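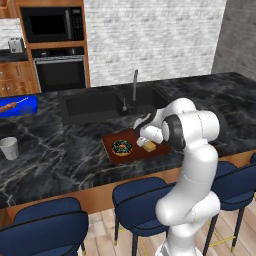
Spent the week on a bug in the kitchen sim, so you are all getting a thread about it. Make tea. It concerns a doughnut.

Background for anyone who wandered in from my posts about bread: I write the planning software for an arm that picks things up and puts them down again. It's called Nurkis. The simulator we test it in is called Lolstead. I named one of these and regret it.

The task, as written in the config: pick up the small yellow cube from the chopping board, leave the doughnut alone. A toddler could do the first half. No toddler has ever managed the second.

In April it worked nearly every time. Then I made the planner faster. You can see where this is going, and I'd like it noted that I couldn't.

The symptom: the arm comes down over the board, gets its fingertips to the cube, and then thinks. Just hangs there. Sometimes it closes on the cube. Sometimes it backs off, has another go from a slightly different angle, and hangs there again, like a man outside a party.

First theory was perception, because my first theory is always perception. It's somebody else's code.

So I swapped the pose estimator for ground truth. One of the joys of a simulator is that you can simply ask it where the cube is and it will tell you. Fed that straight to the planner. Same hovering. Sent a short apology to the perception channel.

Second theory was the sink. It's a big black sink in a black marble worktop, and the depth model has never been keen on either. It used to decide there was a hole in the world and plan accordingly. But ground truth again, so no. The sink is innocent this time. I still don't trust it.

Third theory was the controller gains. I spent a whole afternoon on the gains. I now have very well tuned gains and exactly the same bug.

At this point I did what I should have done on the first day and plotted the collision distances over time. Recommend this to everyone. Recommend doing it first.

The number that mattered was gripper to doughnut. The doughnut sits on the same board, a short way to the left of the cube. Plenty of room if you look at it. The planner was reporting a clearance of 11 millimetres. The safety margin is set at 22. So it would creep in, notice it was "too close" to a doughnut it was nowhere near, and lose its nerve.

Now, why did the planner think the doughnut was enormous?

When I made things faster, I did it by swapping the detailed meshes for simple shapes. The doughnut went from a lovely thing with green icing and a hole in it to a sphere. One sphere. Drawn round the widest part.

A doughnut is wide and flat. A sphere round a doughnut is a cannonball. It sticks up well above the icing and down through the board into the worktop. For three months my robot has been carefully avoiding a cannonball that only it could see.

It gets slightly worse. The sphere also overlapped the board, so the checker saw two things permanently in collision with each other. There is a flag that says "ignore pairs that start in collision". I had turned it on. There's a comment next to it, in my handwriting so to speak, saying "tidy up later".

The fix is a squat cylinder. That's it. Two numbers, a radius and a height. We don't need the hole, as we have no plans to put anything through it.

Before the fix: 2000 runs, random starts for the arm, 982 of them ended with the cube picked up. A bit under half. I'd have done about as well by letting it flip a coin, and the coin would have been cheaper to render.

Reran the same seeds overnight with the cylinder. I'm not posting the new figure until I've checked it properly, having been embarrassed by good news before. It is a much nicer figure.

Things I've changed so I don't do this again. The viewer now has a key that draws the collision shapes over the pretty ones. It had no such key before. I was debugging geometry by looking at icing.

The build also fails if a simple shape is more than twice the volume of the mesh it stands in for. Switched that on and it immediately complained about the bar stools, the tap and the skewer on the blue tray. The skewer was a box. A box you could have kept shoes in.

The stools are fine where they are, since the arm never goes near them. I've put them on an exceptions list. Yes, I can hear myself.

Several people at Staniforth have asked why the test kitchen needs a toaster. It came with the kitchen. So did the oven. We've never switched either of them on, as far as such a thing can be said of a toaster made of triangles.

Somebody in the replies is going to say I should use convex decomposition. I know. It's on the list. It was on the list before the sphere was, and the sphere was quicker.

Someone else is going to say a learned policy wouldn't have this problem. It would have a different problem, and I wouldn't be able to plot it.

The overlay key and the volume check are both in Draltska, our little box of debugging tools, as of 2024-07-20. Press C in the viewer. It was going to be D for doughnut but D was already "delete scene", and I found that out in the usual way.

Next week: the paper cup. It weighs almost nothing and its simple shape is solid all the way through, so the planner believes it's a bollard.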